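Does olive oil go bad faster in a cabinet near the stove?

Posted in Kitchen & Pantry by Graditz

I go through olive oil slowly. There are two of us and we mostly cook with butter, so a bottle lasts months. The last two turned before I finished them. They smelled like crayons and left a bitter, stale taste on salad.

I used to keep the bottle on the counter next to the burners. In October I moved it to an upper cabinet over the granite, and I want to know if that is good enough or if it should go in the fridge. My mother-in-law keeps hers in the fridge and it turns to sludge.
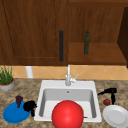 Mai
The cabinet is fine. Three things spoil oil: heat, light and air. A cabinet with the door shut takes care of light. Heat depends on what is under and beside it. Put your hand flat on the shelf after the oven has been on for an hour. If it feels warm, pick another cabinet.

Air is the part most people skip. Every time you open the bottle some oil goes out and air takes its place, so a big bottle that is two-thirds empty goes off quicker than a full one. For two people who cook with butter I would stop buying the large size. Buy the small one and finish it within 6 months of opening. Write the date you opened it on a piece of masking tape and stick it on the bottom.

The fridge does no harm. The oil goes cloudy and thick and clears up again on the counter. It is a nuisance if you want it for dinner right away, and I don't bother.

Also check the harvest date if the label has one. A best-by date only tells you what the bottler decided. Oil can sit in a warehouse a long time before you get it, and no cabinet will fix that.

Isadeck
just use it faster lol. mine sits by the stove and has never gone bad. put it on popcorn

Taninura
I agree with most of what Mai wrote. A few things to add.

Dark glass is better than clear glass or clear plastic. If you buy oil in a big tin because it is cheaper, pour what you need into a small dark bottle and keep the tin closed somewhere cool. Wash the bottle between fills and let it dry all the way. People top up the same bottle for years, and the old film inside spoils the new oil. I did this myself and blamed the brand.

Don't leave a pour spout in it. The open kind lets air in all day. Use the cap it came with.

Pick a shelf away from the dishwasher vent too, if you have one. Mine blew steam right up under the cabinet and I didn't notice until the wood started to swell.

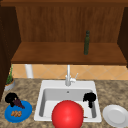
Dark green bottle on an upper shelf, standing upright with its cap on.

If yours already smells like crayons, don't cook with it. It won't make you sick but the taste carries into everything. I use old oil on squeaky hinges for a quick fix, though it gets gummy after a while and you have to wipe it off.

Graditz
Thanks. The shelf stays cool with the oven on, so I'll leave it there and buy the small size from now on.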